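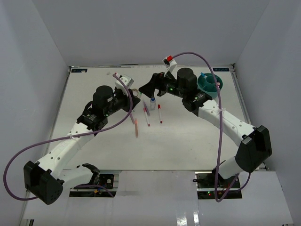

12/03/2026

I finished moving my recipes out of the old binder this week. There were 379 of them, counting the ones I had clipped twice, and I started back in January thinking it would take a weekend.

Most of the typing was dull. My aunt's cards were the slow part. She wrote "butter the size of an egg" and "bake until done," and for her plum cake she left out the flour completely. I called my cousin Karthik Majumder, who has made it more than I have, and he uses two cups. I put down two cups with a question mark.

I tried keeping everything in Plunine first. It was fine until I wanted to print a page, and then it put the ingredients on one sheet and the steps on another. Now each recipe is a plain text file in a folder. Searching works, and I can read them on my phone at the store.

I threw out more than I expected. I am never going to make aspic. I also dropped every recipe that calls for a can of something no longer sold in Gurberg, except the green bean one, which works with frozen.

The lentil soup got the most changes. I cut the salt in half, added a bay leaf, and moved the carrots to the start so they go soft. It makes enough for 10 bowls and freezes well for a month or two.

The binder is still on the shelf. I want to keep the cards with her handwriting, so next I need to find some sleeves that fit them. The ones I bought are too narrow by the width of a thumbnail.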